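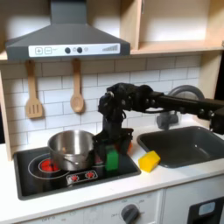 News from the kitchen cell

Since October the small arm in our Hernis room has a fixed maintenance plan, and I want to share how it goes. Before that we repaired it only when something broke, and this cost us many afternoons.

Toon Koster now checks the wrist screws after every 50 hours of work. He starts at the shoulder and goes outward to the gripper, always in the same order, and marks each screw he had to tighten in the notebook. The gripper needs the most care. Its hinge pins become loose slowly, so the fingers still close but no longer meet in parallel. We replace the pins after 3,000 grasps, also when they look good. 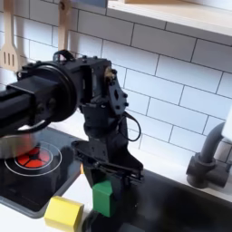
After each change of pins, Baoshan Kang runs the short test with the wooden blocks. The arm must pick the green one 10 times from the counter, between the stove and the sink, and put it back standing. If it falls even once, we do the zero position of the wrist again. Please leave the pot on the stove during this test, the path is planned around it.

One more request, about the cable near the wrist. It must keep its loop. Do not tie it tight to the arm, we lost two cables in this way. Spare ones are in the drawer marked Uniyal, and Rianne Lambrechts orders new ones when you tell her.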